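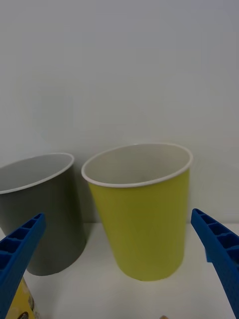 Anjana Howlader had already put the kettle on when I got there, so my first question was whether tea in a paper cup ever tastes right. "It tastes fine," she told me. "What matters is whether you can hold it!"

She runs Pietrzak, a small shop that sells party and picnic tableware, and I'd gone over on a gray June afternoon because a reader wrote in asking where to find paper cups in plain colors (no balloons, no gold dots, no "Happy Birthday" in that curly writing). I figured it would be a ten-minute chat. I stayed until nearly closing.

The plain cups are the thing at Pietrzak. There's a yellow-green one, a gray one, and a few more that come and go with the season. The two I kept picking up both have a white rim, and I asked Anjana if that was a style choice.

"Oh, partly," she said. "The color is only on the outside. You look in and the inside is pale, so you can see what you're drinking. We tried a version with the color carried right over the lip and I hated it. My sister hated it more."

The yellow-green has been the argument of the year. Anjana calls it chartreuse. Laurier Fraser, who packs orders in the back, calls it pickle, and I'm sorry to say that once you've heard "pickle" you can't unhear it. He leaned around the door to defend himself. "People phone up and ask for the pickle ones," he said. "I never told them to!"

The gray was supposed to be the sensible one, the cup for office meetings and funerals (her words). Then Hélène Ouellet, who does tables for weddings, ordered 330 of them and mixed them with the yellow-green down one long white table, and the photos went around a bit. Now most customers buy the two together.

"I would not have put them next to each other," Anjana admitted. "I thought the gray would look dirty. But on white it looks so soft, and the green gets to be the loud one. Hélène has a much better eye than I do."

I asked about size, because the cups I buy at the supermarket are always either thimbles or buckets. She pulled a sleeve off the shelf and poured water into one up to where a normal person would stop. It took 185 milliliters, which she says is a decent cup of tea with room for milk. They narrow toward the base so they stack, and she warned me about that too. If you pull one off the stack by the rim with a damp hand you'll get two, every time. Twist first, then pull.

The smallest order is a sleeve, and the biggest so far was 2000 cups for a school fair. Laurier packed that one on his own and would like it known.

We got on to what people do with them besides drinking. Pencils, mostly. Bean seedlings on a windowsill, with a hole poked in the bottom. Annick Bergeron, a regular, uses the gray ones to sort buttons, and her husband Dale has taken over a row of them for screws. "He writes on them in marker," Anjana said, a little pained. "On that nice smooth gray!"

There's an orange planned for the fall, if she can get the shade she wants. The last sample came out looking like a traffic cone. Laurier already has a name for it, and she wouldn't let him tell me.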